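La mesa gris

Durante años defendí la madera para cualquier mesa de trabajo. La veta disimula las migas, los arañazos y el polvo, y uno puede pasar semanas sin limpiarla. Ahí está el problema. Una superficie que esconde la suciedad acaba sucia.

En casa cambiamos la nuestra en marzo por un tablero gris mate, liso, sin dibujo. Pagamos 80 euros y tardamos 42 minutos en montarlo. La primera semana me pareció una mala compra: cualquier mota clara se notaba.

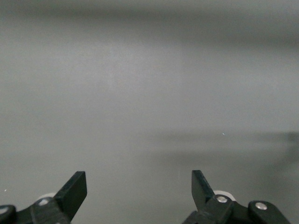

Con el tiempo he cambiado de opinión. Paso un trapo húmedo dos veces al día, cinco minutos en total, y no uso ningún producto. Antes dedicaba una tarde entera al mes a rascar restos que llevaban allí quién sabe cuánto.

También dejo menos cosas encima. Sobre un fondo liso, una taza olvidada molesta a la vista y se recoge antes.

El gris tiene sus pegas. Con poca luz resulta triste, y las sombras engañan: más de una vez he frotado una que tomé por mancha. Aun así, no volvería a la veta. Prefiero ver lo que hay que limpiar.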